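Notes on Operator Teaching in the Simulated Kitchen

Posted 30 January 2025 by Iona Innes

Over the past year I have been responsible for the teaching sessions in the household tasks program at Jerau, and several colleagues at other organizations have asked me to set down how those sessions are run. The following reflects my own practice. It should not be read as a policy of the program, although Hauke Hinrichs, who supervises the work, has reviewed the section on rejected demonstrations and asked for one correction, now made.

The program teaches a simulated arm to carry out kitchen tasks from human demonstrations. An operator sits at a desk, holds a hand controller and moves the arm through the task from start to finish. The position of the arm, the state of the fingers and the views from the virtual cameras are recorded throughout. A model is later trained on the recordings. We do not write instructions for the individual movements.

Our present set holds 903 accepted demonstrations across 38 tasks. The tasks are unevenly represented. Opening a drawer can be learned by a new operator in a morning, and we had more of those than we required by the end of the first month. Tasks in which one object is carried on top of another took considerably longer, and it is with these that most of this post is concerned.

Operators are assigned a task in writing, in one sentence. They are permitted to practise until they feel ready, and practice runs are not kept. Audrey-Anne Hiebert proposed early on that each operator should also watch a completed run by someone else before starting. I was opposed to this, as I believed it would make all of the demonstrations look alike. We tried both arrangements in separate groups, and I have since adopted hers. The operators who had watched a run still found their own routes to the goal, and they hesitated less at the start.

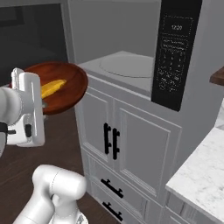
Carrying a loaded dish is the task I am asked about most often, and it is the one that has changed my view of what a good demonstration is. The arm has to hold the dish by its rim, keep the food on it, and bring both to the place where they are wanted. New operators attend to the goal. They steer toward the opening of the microwave and stop watching the wrist, and the tilt increases little by little. With a banana lying diagonally across a plate tipped upward in the gripper, the raised rim offers some protection, but I would not ask an operator to depend on it. My instruction is to level the wrist first and travel second. The tall finger housing presents a further difficulty, as it can hide part of the food from the operator's view, and a second camera angle should be checked before the final approach.

The rule on rejected demonstrations is as follows. A run is rejected if the food leaves the dish, if the arm strikes the cabinetry, or if the operator pauses for so long that the recording contains mostly stillness. A run is not rejected for a correction. If an operator notices the plate tipping and brings it back, we keep the recording, provided that the task is completed. Models trained without such recoveries performed poorly in our trials once anything went slightly wrong. Hauke's correction concerned this point: an earlier draft of mine stated that all pauses were grounds for rejection, and short pauses before a grasp are acceptable.

We have worked with two controllers. The Fledar unit is the lighter of the two and is preferred by operators with smaller hands. The Vostov unit gives finer control of wrist rotation, and I assign it for any task involving a plate, bowl or tray. Zuleica Macedo has written a short guide to switching between them, which is available on request. Sessions are limited to 400 recorded seconds before a rest, a limit we arrived at after reviewing where errors tended to occur.

I am also asked whether teaching in simulation is a fair substitute for guiding a real arm by hand. I have done both, and they favour different habits. Holding the arm itself, one feels the weight of the dish and the resistance of a stiff door. At a desk, those signals are absent and the eyes must do more of the work. The desk does allow a scene to be reset at once, and a dropped plate costs us only the time of the run.

In February we will begin a further block of carrying tasks, with 93 demonstrations planned. Cameron Moncrieff will coordinate the operator schedule, and requests to observe a session should be sent to him.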